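Greer Swanson
4 July 2022

Today is a holiday and I am using it for the plastic boxes. A small thread about the clear trays that come with fruit, cakes and salad, and why I stopped keeping all of them.

When I moved to Flengate I had one kitchen drawer and I was proud of it. Then I began to save every clear tray because "it is still good." In June I could not close the drawer any more.

So I made a rule. A tray can stay if it has a job. If I cannot say the job in one short sentence, it goes out. My sister says I am too strict, but her drawer also does not close.

The trays I like best are the long ones with rounded corners. Crumbs do not stay in a round corner, and a small sponge goes through in one move. 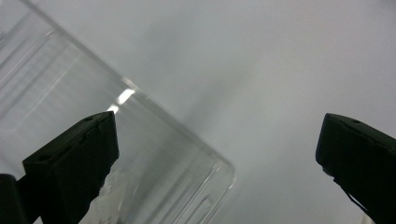
Do you wash the trays in the dishwasher?
I wash them by hand, with lukewarm water and a drop of soap. The thin ones lost their shape in my machine, and after that no lid wanted to sit on them.

The drying is more important than the washing, in my opinion. I put them upside down on a towel for 30 minutes, then I turn them and wait again. Water likes to hide in the molded lines along the side.

Also, look at the small bits. Film, stickers, the pieces of a torn lid. I used to leave them inside the tray "for later" and later never came. Now I take them out first and they go in a bag by the door.

A white surface is very good for this work. On my brown kitchen table I do not see clear plastic at all. On white I can at least find the edges, when the light comes from the side.

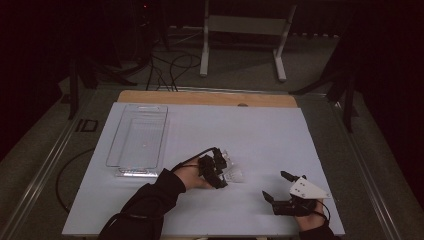
Clear tray on the white board, lying lengthwise.

Some jobs that my trays have now: seeds on the windowsill, tea bags in the cupboard, batteries, the screws from the Olszewski shelf that I will build one day. Two trays went to my neighbor for her paints.

For the ones that leave, I read the number on the bottom. In Clanden they take more kinds than here, so I asked at the desk before I carried everything there. It is better to ask - the rules are different from town to town.

And please wipe the surface between trays. A dry cloth is enough for dust. For sticky places I use a wet one and after it the dry one. 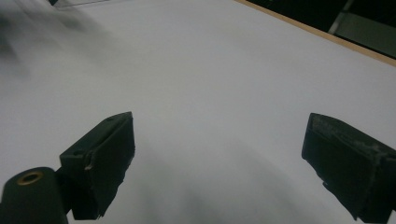
Then I put back only what fits in one layer, with the lids standing at the side like books. If a new tray comes in, an old one must go out.

The drawer closes with one finger now. Tomorrow I will look at the glass jars, and there I am much weaker, so please send me your rules for jars.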